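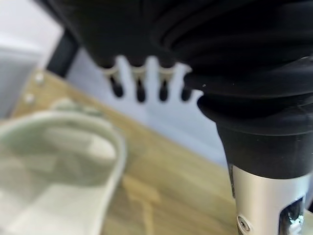
Kapitel 3: Arbeitsplatz an der Wand einrichten

Das Kapitel gilt für den Arbeitstisch Taven von Hunwood, wenn er an einer hell gestrichenen Wand stehen soll. Den Zusammenbau vom Gestell finden Sie im vorigen Kapitel. Bitte lesen Sie zuerst alle Schritte durch und beginnen Sie erst danach mit der Arbeit.

3.1 Wand vorbereiten

1. Entfernen Sie Nägel, Klebestreifen und alte Haken aus dem Bereich, an welchem der Tisch stehen wird.
2. Füllen Sie die Löcher mit Spachtelmasse. Nach dem Trocknen schleifen Sie die Stelle mit feinem Papier, bis man mit der Hand keine Kante mehr fühlt.
3. Wischen Sie den Staub mit einem leicht feuchten Tuch ab. Ein nasses Tuch ist nicht geeignet, die Spachtelmasse wird davon wieder weich.
4. Streichen Sie die Wand mit einer matten, hellen Farbe. Wir verwenden die Wandfarbe von Betetti, aber jede andere abwaschbare Innenfarbe ist auch möglich.
5. Warten Sie 7 Tage, bevor Sie den Tisch an die Wand schieben oder die Wand abwischen.

Hinweis: Eine glänzende Farbe gibt störende Reflexe, besonders wenn die Arbeitslampe seitlich steht. Wenn Ihre Wand schon glänzend gestrichen ist, können Sie sie anschleifen und matt überstreichen.

Vorsicht: Beim Schleifen entsteht feiner Staub. Tragen Sie eine Maske und halten Sie das Fenster offen. Decken Sie die Tischplatte ab, falls sie sich schon im Raum befindet.

3.2 Tisch an seinen Platz stellen

Für diese Arbeit sind zwei Personen notwendig. Der Tisch darf nicht über den Boden gezogen werden, auch nicht über kurze Strecke.

1. Räumen Sie den Weg frei und rollen Sie Teppiche zur Seite.
2. Heben Sie den Tisch am Gestell an. Fassen Sie nicht an der Platte an, ihre Schrauben sind nicht für das ganze Gewicht gemacht.
3. Stellen Sie den Tisch mit einem Abstand von 3 cm zur Wand ab. Diesen Abstand brauchen Sie für die Kabel und damit hinter der Platte Luft durchkommt.
4. Legen Sie die Wasserwaage zuerst längs und dann quer auf die Platte.
5. Drehen Sie die Stellfüße, bis der Tisch gerade steht. Gegen den Uhrzeigersinn wird der Fuß länger, von oben gesehen.
6. Ziehen Sie die Kontermuttern mit dem Gabelschlüssel fest.
7. Drücken Sie abwechselnd auf jede Ecke. Wenn der Tisch wackelt, wiederholen Sie die Schritte ab Nummer 4.

Hinweis: Bei Holzböden kann es passieren, dass ein Fuß nach einiger Zeit tiefer einsinkt. Kontrollieren Sie darum die Wasserwaage noch einmal, wenn der Tisch eine Weile in Gebrauch war. Eine Abweichung bis 2 mm auf die ganze Länge ist ohne Bedeutung.

3.3 Arbeitsfläche belegen

Die Platte wird ohne Schutzschicht geliefert. Wer darauf mit Werkzeug, Kleber oder schweren Gegenständen arbeitet, soll die Auflage von Vahidi verwenden (nicht im Lieferumfang) oder eine ähnliche Matte.

1. Reinigen Sie die Platte mit einem weichen Tuch und etwas Seifenwasser. Trocknen Sie gut nach, auch an den Kanten.
2. Rollen Sie die Auflage aus und lassen Sie sie über Nacht flach liegen. Aufgerollte Ecken können Sie mit Büchern beschweren.
3. Richten Sie die Auflage an der vorderen Kante aus, nicht an der Wandseite. Die Wand ist selten ganz gerade.
4. Schneiden Sie den Überstand mit einem scharfen Messer und einem Metalllineal ab. Legen Sie dafür eine Unterlage zwischen Auflage und Platte.

Vorsicht: Schneiden Sie immer vom Körper weg. Die Hand, welche das Lineal hält, muss hinter der Klinge bleiben.

3.4 Licht und Kabel

1. Stellen Sie die Arbeitslampe so, dass das Licht von der Seite kommt, wo Sie nicht mit der Hand arbeiten. Rechtshänder stellen sie links, Linkshänder rechts.
2. Führen Sie die Kabel hinter der Platte nach unten und befestigen Sie sie mit den beigelegten Klammern am Gestell.
3. Lassen Sie bei jedem Kabel eine kleine Schlaufe. Ein gespanntes Kabel kann beim Verschieben des Tisches aus der Steckdose gerissen werden.
4. Die Steckdosenleiste gehört unter die Platte und nicht auf den Boden. Beim Wischen kommt sonst leicht Wasser hinein.

Warnung: Vor jeder Arbeit an der Steckdosenleiste den Stecker aus der Wand ziehen. Beschädigte Kabel nicht mit Klebeband reparieren, sondern austauschen.

3.5 Pflege

Wischen Sie die Wand hinter dem Tisch mit einem weißen Tuch ab, farbige Tücher können auf heller Farbe Spuren lassen. Dunkle Striche von Gummi oder Schuhsohlen gehen meistens mit einem Radiergummi weg. Drücken Sie dabei nur wenig, sonst bekommt die matte Farbe eine glänzende Stelle.

Stellfüße und Kontermuttern sollen einmal im Jahr nachgezogen werden, am besten im Oktober, bevor die Heizung den Raum trocken macht. Ersatzfüße werden immer als Paar geliefert, also 2 Stück pro Beutel. Geben Sie bei der Bestellung bitte die Nummer vom Typenschild an, es klebt unten am Querträger.

Text und Überarbeitung: Houshang Rashti
Stand: 2023-02-24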